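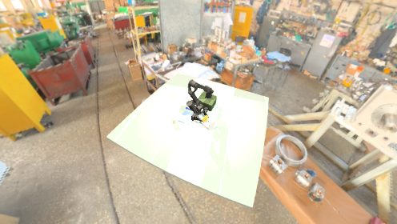
Chapter 4
Setting Up a Single-Arm Cell

4.1 Before the first move

A robot arm repeats a position well only if everything it refers to stays where it was when the position was taught. Most faults blamed on the arm in its first month come from a base that has shifted or a tool length entered wrong. This chapter covers the checks made before a cell is handed over, and the ones repeated afterward.

The cell used throughout is modeled on the repair shop at Dillville. One black arm stands on a flat, square platform, with workbenches behind it and machines along both sides of the hall. The test part is a green block placed close to the base. You will meet the cell first in simulation and then on the floor, and the same setup sheet is used for both.

4.2 The base

Bolt the base down in a cross pattern, in two passes. Mark each bolt head with a paint line after the second pass. A broken line at the next inspection means the bolt has turned — tighten it, then teach the reference position again. Do not skip the second part.

At Dillville the platform is checked for level every 80 hours of running time. Itziar Carrasco, who wrote the shop's setup sheet, also asks for a check after any heavy load has been moved through the hall.

4.3 The reference position

Choose a reference position with the elbow bent and the gripper pointing straight down over the test part. A folded pose keeps the load near the base and makes a small error at the tool easier to trace. Bring the arm in at low speed and stop 170 mm above the platform. Record all joint values on the sheet, including any that read zero.

Terms in this chapter
Base frame: the coordinate system fixed to the foot of the arm.
Tool center point: the point on the gripper that the controller moves to a target.
Reference position: a taught pose used to check the arm against its records.

Section 4.4 takes up gripper alignment.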